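The break area at Jurport's Eltesberg office used to be a place where people put off work. Since October it has been where a good deal of the work gets done, and the woman who has looked after it for 18 years has mixed feelings about the promotion.

"I used to wipe this table in the time it takes to say so," she told me. "Now I pick up one thing, slowly, with a gadget on my hand, and put it down again. Then I do it over. My mother would think I'd been injured."

The gadget is a hand-held gripper, gray and bulky, with a camera on it. You hold it and do the job you already know how to do, and what you did is saved as a lesson for Garba, the table-clearing robot Jurport hopes to have running in its own building before offering it to anyone else's. The teaching program is called Tramen. She asked me to print that she had no part in choosing either name.

She asked to stay anonymous, on the grounds that the office has 103 people in it and all of them want coffee. Her job title changed in the fall from facilities attendant to demonstration operator. The pay went up a little and the shoes stayed the same.

I asked what she found hardest. I was expecting the weight of the thing, or boredom.

"Small stuff," she said. "A mug has a handle. Somebody thought about your hand when they made a mug. Nobody thought about your hand when they made crumbs. I'd get something little and soft right between the pads, very pleased with myself, and then I couldn't think how I'd done it, and the whole point is how I did it."

She has had to learn her own habits in order to hand them over. She discovered that she always moves bottles before cups, for instance, and that she nudges things with her little finger before she picks them up. The gripper has no little finger. She went home cross about that for a week.
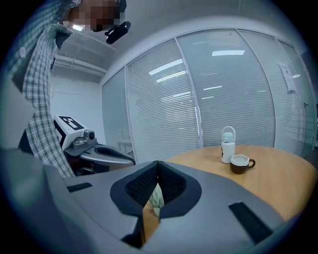 Someone else at the table put in that the little finger was the least of it, and that what had really changed was the talking. Clearing up used to be the time when you heard who was leaving and whose kid had the flu. With the recording going, people concentrate, and the news now has to be caught up on at the elevator, where there's never enough time for the good parts.

"That's true," she said. "I'm a week behind on everybody."

Other things are better, and she was fair about them, though she took her time getting there. The late shift is gone, because Tramen sessions are held in office hours. She sits down more. Engineers who had walked past her for years now ask how she would stack a tray, then write down the answer, which she finds both flattering and a little late. One of them argued with her about the correct way to fold a damp cloth. He was wrong, and there is now a recording to prove it.

"They came in thinking it was a simple job," she said. "I let them have a turn. After that they were much nicer."

The grumbling in the building is mostly about manners. Staff were told to leave their tables as they normally would, so that Garba would learn from real messes, and for the first few days everyone tidied like mad because they knew somebody would be studying it. A memo went out asking people to please be themselves. The results were so thorough that a second memo followed.

There is a more serious complaint, too. Two attendants used to cover the floor. The other one moved to the mail desk in October and hasn't been replaced. Management's line is that this has nothing to do with Garba. She repeated the line to me word for word, with no expression at all, and offered me a cookie.

She does think about what she's teaching, and to whom. Her sessions run 21 minutes, with a rest after each one that she asked for and got, and she says the rests are when the thinking happens. Her wrist was sore at first. She changed her grip, told the others to change theirs, and that went into the instructions as well, under somebody else's initials.

"I did raise that," she said. "They fixed it. It says my initials now. Small ones."

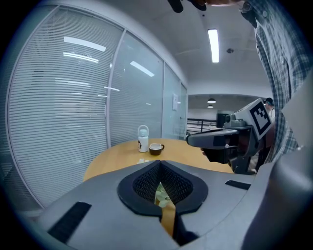
Will she still have a job when the robot can clear a table by itself? Jurport has promised her one through the end of next year, in writing, and hasn't said what comes after that.

She keeps the letter in her locker with the spare sponges. In the meantime she has asked to be in the room when Garba is tested, and to be the one who says whether a table is clean. The engineers had planned to measure it. She let them explain the measuring and then ran a finger along the edge of the table, and I gather the plan is being looked at again.

I asked if she'd trust the robot with her own kitchen.

"I don't trust my husband with my kitchen," she said. "But the robot at least would be using my method."

Her next session was due. She put the gripper back on, moved my cup to where she wanted it, and told me that if I was going to stay I should keep my elbows off the table.

Contact the editors | Copyright, all rights reserved | Back to top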